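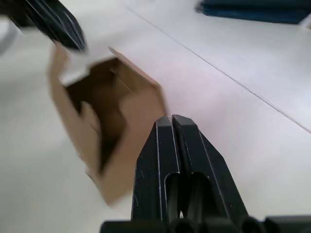
Posted by marrowfat_pete, May 16, 2019
Board: Allotments and Veg Growing > Beans and Peas

Saving your own bean seed, who else is doing it?

I've gone a bit mad for this and want to hear from other people. Two years ago I was given a handful of Plindik climbing beans at a seed swap and I've been keeping them going ever since. They're gorgeous things, cream with a maroon splash, and they crop until the first frosts if you keep picking. I ended last season with 229 beans in the jar, which is far more than I've got poles for!

Sowed 44 of them in root trainers at the end of March (too early, I know, I know) and all but a few came up. They've been in the cold frame getting used to the weather and I'm itching to get them out.

What I'd love to know is how you all choose which pods to keep. I've been leaving the lowest ones on the plant until they rattle.

Reply from dibber_and_twine
Lovely to see Plindik getting a mention, I grew it on my old plot and it was the best bean for soup I ever had. Skin stays whole, inside goes like butter.

I pick out whole plants instead of pods. Tie a bit of red wool round the strongest ones in July and don't eat a single bean from them. It hurts, but if you only leave what you missed at the end of the season you're saving seed from the latest pods, and you can end up with a later crop each year.

Reply from Claypit44
Not sure I agree with that. A plant is a plant, the late pods have the same parents as the early ones. What matters is how many plants you save from. If dibber only ties wool on 2 of them that's a very narrow lot to be carrying on with.

Also, end of March for climbing beans! You're braver than me. Mine (Visden, dwarf, yellow pods) went in last week and they're under fleece.

Reply from dibber_and_twine
I do 7 plants, thank you very much. And I take the point on pods from the same plant, but if you pick from the whole row you'll be getting more seed from the slow ones without meaning to. That was all I was getting at.

Reply from Claypit44
Fair enough, that I can go along with.

Reply from wellies_by_the_door
Can I ask a daft question? Do they cross? I've got runners at one end and French beans at the other and I've always been too nervous to save anything.

Reply from marrowfat_pete
Not daft at all! Runners and French are different species so you're fine there. Two French beans side by side can cross now and then, but mine have come true both years with only a shed between them and next door's. Runners are the naughty ones, the bees are all over them.

Reply from Claypit44
I'd still leave a decent gap. I had Visden next to Prirkine one summer and the year after there were three plants with streaky pods. Tasted fine — but they weren't Visden.

Reply from wellies_by_the_door
Streaky pods sound rather nice to be fair. Right, I'm doing it. Is an old jam jar all right for keeping them in?

Reply from dibber_and_twine
Jam jar is perfect as long as they're bone dry. Press one with a fingernail, if it leaves a dent they need longer. I give mine a couple of days in the freezer after that to see off any weevils, then into the cupboard under the stairs.

Reply from marrowfat_pete
Paper envelopes here, I worry about damp in jars after losing a whole batch of peas to mould. Must try the freezer though, I had a few with little round holes in.

If anyone near Figueroa Lane allotments wants some Plindik I've got plenty spare, just send me a message. Would swap for a few of those Prirkine, Claypit, if you've still got any?

Reply from Claypit44
I have. Message on its way.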